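5/22/24

Okay, I have to get this down before bed because I've been grinning all evening. Lorne Després shaved his beard off! Sixteen years of playing the mayor on Drallness, sixteen years of that enormous gray thing, and tonight he strolled onto the Trurby sofa with a bare chin like it was no big deal. I screamed. Isla called me within 2 minutes and she was screaming too.

And he has dimples. All this time there were dimples under there and we had no idea.

He told Murdo Matheson (who could barely get his questions out, poor man) that he'd wanted to do it since February but the show wouldn't let him until the last scenes were shot. His barber did it in the kitchen with the dog watching. He kept touching his face the whole interview, and I loved that, he looked like a kid with a new tooth.
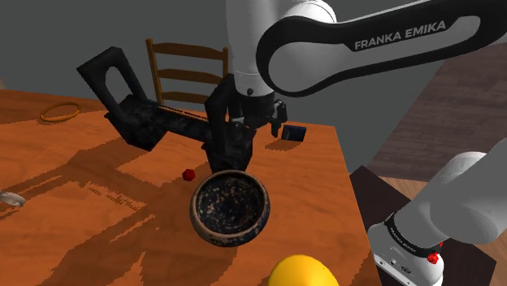
Of course the fan board went wild. 2276 comments by the time I made my tea, and I read way too many of them. Half the people want it back by summer. Cameron Gunn posted a long thing about how the beard WAS the character, and I sort of see it, but come on, the man is allowed a chin! Evander Mowat, who plays his son, just wrote "who is this" under the clip, and that got me laughing all over again.

Isla thinks it's for a new part. She's heard there are two scripts going around and one is a period piece, all high collars and side parts. I'd watch him in anything, so fine by me.

I taped the interview for Mom. Must remember to call her before she sees it in the paper. Also need stamps.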